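Foro de sutura y prácticas > Material > Almohadillas
Tiempo de lectura: 2 minutos

**Almohadilla manchada de rojo: ¿la jubilo o aguanta?**

**puntosimple_4**
Hola a todos. Llevo desde marzo practicando puntos sueltos en una almohadilla Gamar y la pobre tiene el corte teñido de rojo y naranja, que ya no sé dónde acaba el borde y dónde empieza la mancha. He probado con jabón neutro y agua tibia y nada. ¿Vosotros las tiráis cuando llegan a esto o seguís hasta que se rajan?

**hilo_negro**
Yo sigo. La mía es una Korkach, lleva 113 puntos apuntados en la libreta y el color me da igual. Lo que miro es si el borde desgarra al tensar. Si no desgarra, a coser.

**bisagra267**
Pues yo no estoy de acuerdo, hilo_negro. Con hilo oscuro sobre rojo oscuro pierdo de vista por dónde sale la aguja, y para aprender eso es fatal. Mirad cómo se ve sobre una clara con el corte teñido:
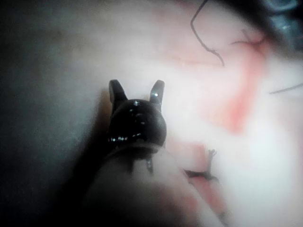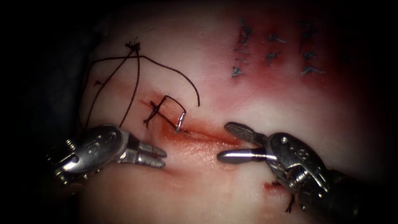 Dos vistas de la misma práctica: lo rosado y rojizo sobre la superficie clara se aprecia en ambas, y en la segunda hay un punto hecho y la aguja curva asomando.

**puntosimple_4**
¡Uf, pues igualita que la mía! Aunque ese punto os ha quedado bastante cuadradote, ¿no? A mí me salen así cuando entro demasiado lejos del borde.

**bisagra267**
Cuadrado, sí, no te lo voy a discutir. Pero fíjate en el extremo de abajo a la derecha, donde el corte se ensancha y el rojo se pone más brillante. Ahí es donde yo me pierdo.

**hilo_negro**
Yo ahí veo perfectamente, qué quieres que te diga. Y lo que me molesta más son los hilillos sueltos por encima de la almohadilla (en la primera se ven varios). Eso sí que despista, que luego no sabes si tiras del cabo bueno. Unas pinzas y fuera antes de cada punto.

**tejidoblando**
Una cosa práctica: dadle la vuelta. Las Skjelbred se pueden cortar por detrás y tienes otra cara entera. De las Gamar no estoy segura, pregunta en la tienda.

**puntosimple_4**
No se me había ocurrido, esta tarde le doy la vuelta a ver. Si se me raja os lo cuento y me compro otra.

Temas relacionados
- Korkach o Skjelbred para empezar
- ¿Seda o nailon para practicar?
- Cómo guardo las agujas curvas
- Pedido conjunto a Dradonholm

Contacto | © Foro de sutura y prácticas | Volver arriba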